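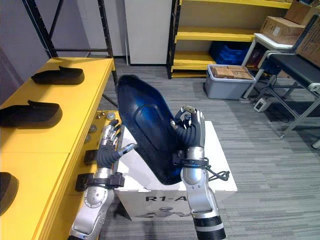

The sending of fragile household goods by post has become a regular part of life for many families, and the present post sets out the practice that I now follow and recommend. It concerns bowls, lampshades, serving dishes and other awkward items passed between relatives, not goods sold in trade. Flat articles are seldom a difficulty. Curved ones require more thought: the large dark blue object near the white box has no straight side to set against a box wall, and a rim is usually the first part to chip. It is also the part by which most people take hold, with the fingers round the edge and the thumb inside. I therefore advise that the rim be wrapped last, when the remainder of the article has already been padded.

My interest in this matter dates from the clearing of my late aunt's house in Mirkau. Her belongings were divided among four households, and it fell to me to dispatch those items which could not be collected in person. I sent 37 parcels. Two arrived with damage, one of them serious, and both had been packed on the first afternoon, when I was still relying on newspaper and good intentions.

Choice of box

The box should leave a clear space on every side of the wrapped article. A hand's width is sufficient for most pieces. Readers are advised against the reuse of boxes that have been folded more than once, as the corners lose their strength long before the sides show any wear. I made this error with a soup tureen sent to my cousin Ashwin Gounder, and the lid reached him in five pieces. He has been gracious about it and has kept the base, in which he now grows chives.

Where an article is heavy, two boxes should be used, one placed inside the other with padding between them. The additional cost of postage is modest when set against the value of the contents, although I accept that value is not easily stated for items of this kind. The tureen had been bought at a market stall and would not have fetched the price of the tape.

Choice of padding

I have tried crumpled paper, old towels, shredded paper and the paper honeycomb sold under the name Kesitz. Towels perform very well but are heavy, and the recipient must then decide whether they are part of the gift. Shredded paper settles during the journey and should not be used alone. The honeycomb wrap was bought in a roll of 20 metres, which proved enough for the dining room and part of the landing cupboard. Plain crumpled paper remains my preference for filling corners – it is cheap, and it can be flattened and used again.

Each article should be wrapped separately. Lids must never travel in position. Handles and spouts are to be padded until the whole has a rounded outline, after which a second layer may be applied over everything.

Closing and labelling

Tape should be applied along the centre seam and across both ends, on the bottom of the box as well as the top. The address should be written on the box itself and on a slip of paper placed inside, so that a parcel whose outer label is lost may still be identified. One of mine spent nine days at the depot in Sullala for exactly this reason, and was released only after I had described the contents by telephone in some detail.

I do not place great faith in the word "fragile". I continue to write it, in capitals, on two sides.

Insurance and records

Senders should read the conditions of cover before paying for it. Several of the services that I consulted excluded glass and ceramics altogether, and one required proof of purchase for any claim, a condition that cannot be met in the case of a dish acquired before I was born. A short list of contents, kept at home together with the receipt for postage, has been of more practical use to me than any policy.

Outstanding items

Three pieces from Mirkau have yet to be sent. The mirror will be collected by road. The glass cake stand is to go to Mrs Wu, who lived next door to my aunt for 35 years and had admired it throughout that time. The third is the large mixing bowl, about which the family has not reached agreement, and which for the present remains in my kitchen and is in weekly use.

Readers with experience of sending mirrors or framed glass are invited to write to me by means of the contact page. Correspondence received before the end of the month will be answered in my next post.

Posted January 18, 2021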